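Introduction to Service Robotics
Handout 6: Can machines do the chores yet?
Lecturer: Pascal Picard
November 2019

Read before the session. Please bring your notes from Handout 5 (grasp types), we will use the table again.

1. The question

Last week several of you asked me when a robot will clean the kitchen. I prefer to divide this question, because "clean the kitchen" is a name for many small jobs, and the machines are good at some of them and very bad at others. Today we look at the jobs that happen on a table: put away, wipe, sort, open, close. The factory version is not so different. A worker at a packing bench also puts away, wipes, sorts, opens and closes, only with more repetition and with a supervisor.

A dishwasher is a machine which does a household chore very well. It succeeds since the person does the difficult part, which is to take each plate, decide if it is dirty, and place it in the rack. Keep this in mind when you read that a chore is "automated." Ask always who loads the machine.

2. What we count as doing a chore

In this course a robot does a chore when four conditions are satisfied:

(a) The objects start where a normal person would leave them.
(b) No person touches anything between start and end.
(c) The result would be accepted by the person who usually does the work.
(d) It works again tomorrow, with the objects in other places.

Most videos you find online satisfy (b). Few of them tell you about (d). When Brayan Huaranga gave his guest lecture in February, he showed us the log of his tidying trials at Pateck, where the same arm did the same task 300 times. It finished 147 of them without help. He was satisfied with this number, and I think he was right to be, but for a household it means that you must stand next to the robot.

3. Putting away a board game

Take a chess set of the kind where the box is also the board, and the pieces are kept inside. For a child of six years, putting it away is boring but not hard. For a two-finger gripper we have at least these steps: find the box, find the pieces, pick each piece, open the storage, place the piece, close the storage, move the box to its shelf. 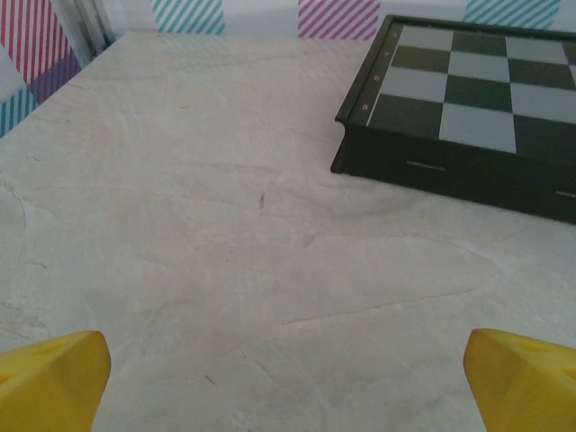

Consider first the size of the box compared with the opening of the hand. A parallel gripper can hold only what fits between its fingers. If the box is wider than the opening, there remain three possibilities: to pinch an edge, to push the box along the table, or to use a second arm. Pushing is the cheapest and we will do it in the lab. The box turns when you push it away from its center of friction, so the direction of the push must be corrected all the time.

Secondly, the dark and shiny surfaces. A depth sensor often gives holes in the data on black material, and reflections on a light square can look like a different object. Students usually blame their planner, and after two days they find that the camera did not see the edge.

Thirdly, drawers and lids. A shallow groove is made for a fingernail. A thick plastic finger has no nail, and it cannot feel the groove very well. In the Lappalainen exercise (Handout 5, page 3) we measured how much a wrong approach angle costs you.

4. Wiping

Wiping looks easier, as no object must be held except the cloth. The difficulty is to know when to stop. On natural stone, a vein or a small spot can be part of the pattern, or it can be coffee. A person rubs it with one finger and knows. The robot which sees only color will either wipe the vein forever or leave the coffee.

The Rater group proposed to wipe once and compare two photos: what changed was dirt. I like this method. It fails for dried sugar, which needs more than one pass.

5. The shop floor

At Arero the sorting cell handles 2,000 parts in a shift, and there are 14 types of part. This is far better than any home robot. But the parts come on a belt, in one layer, under a fixed lamp, and a technician changes the rubber pads of the fingers at every shift. Condition (a) is satisfied only if we agree that the belt is a normal place for them. For the factory I agree. For the kitchen I don't.

6. For discussion

Choose one chore that you did this morning. Write its steps as in section 3, and mark the step where you expect the first failure. One page is enough. Drawings by hand are accepted.

Then change one thing in the home, not in the robot, so that this step becomes easy. Would you live with this change? Some people already do: many apartments are arranged so the vacuum robot can pass under the sofa.

7. Reading

Course reader, chapter 4, without the last section. The part about two-arm planning is optional and will not be in the exam.

Lab groups stay the same as before. If your partner has left the course, write to me before the session.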